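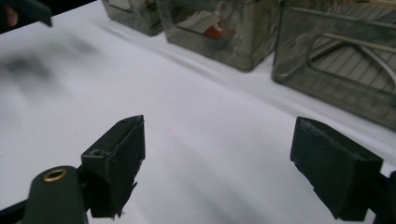 The staff canteen at Histis serves lunch to 300 people on a working day, and until February its cutlery was kept in a single deep drawer beside the serving counter. Kaiwen Li, who manages the canteen, replaced the drawer with open sorting at a side table. Three smoky, see-through bins in a row at the far side of a white surface are the whole of the arrangement, and Mr. Li is content to keep it that way. "People asked me for labels and dividers," he said. "I asked them to try it plain first."

Mr. Li spoke to the facilities newsletter together with Arsen Hnatiuk of Drodberg, the firm that advises Histis on its kitchens and dining rooms. Both men described the former drawer as a daily source of delay. Forks, serving pieces and chopsticks were returned to it together, and kitchen staff spent 31 minutes of each afternoon separating them by hand.

"The drawer hid the problem," Mr. Hnatiuk said. "When it was closed, everything looked tidy. A basket with low walls shows you at once what is in it and what does not belong there."
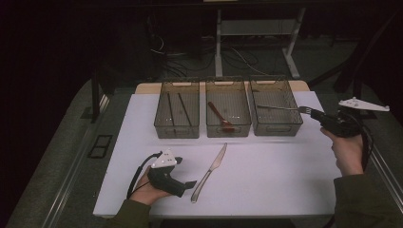 The choice of basket took longer than expected. Solid tubs were tried first at the Pisance office, where staff found that crumbs and water collected in the bottom. Mr. Hnatiuk then proposed an open grid, with a slot at the front so that each basket could be pulled forward by one hand. Histis ordered 104 of them for its dining rooms and pantries.

Asked how the groups were decided, Mr. Li said that he had watched what people reached for. Long items are kept together - chopsticks above all, which tangle with everything else - and serving spoons have a place of their own. Table forks take the third basket. Knives are set out on the table and sorted last, a rule that Mr. Li introduced himself.

"I want a knife to be handled when there is space around it," he said. "Clear the rest, then deal with the knives. It is a small rule and the staff have accepted it."
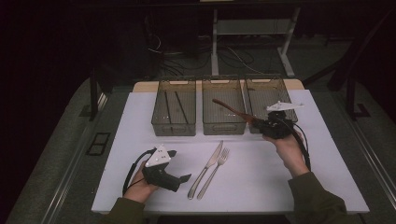 Knife and fork on the white board, with a spatula held above the baskets.

Wooden utensils remain a matter of some discussion. Mr. Hnatiuk would prefer to store them upright and apart from the metal, as is done at the Stelmakh site. Mr. Li considers a separate container unnecessary for the few spatulas his kitchen uses, provided that they are dried before they are put away.

The two will review the arrangement on Wed 6 June, when the remaining pantries are due to change over. Staff who wish to comment on the baskets may leave a note at the serving counter before that date.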